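# Cuff (sewing)

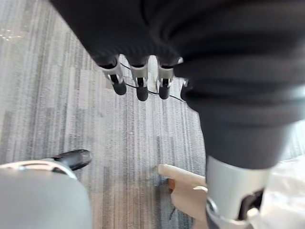

A **cuff** is the finished end of a sleeve, glove or pant leg, and I've been sewing them long enough to have opinions, so bear with me! The word gets used pretty loosely. Some people mean only the stiff buttoned band on a dress shirt, but I count anything that gathers loose cloth in and holds it snug – ribbing, elastic, a drawstring, even a plain tuck with a few stitches in it.

## Fabric

Soft, dark cloth is forgiving (charcoal hides my crooked topstitching beautifully). With a full sleeve I cut the opening almost 40 cm wide and ease it down in small folds. Rutilio Ibarra, who wrote the old Tarnance pattern booklet, preferred 56 and a heavier thread, and his do hang nicer than mine.

## Small cuffs

Glove makers also put little cuffs at the base of each finger. Nabil Moussa calls these "collars" and the Gosling glossary calls them "stalls," which to me is the whole finger covering. I leave 5 mm of seam there, 3 if the fabric doesn't fray.

See also: *Gusset*, *Placket*, *Wundberg hem*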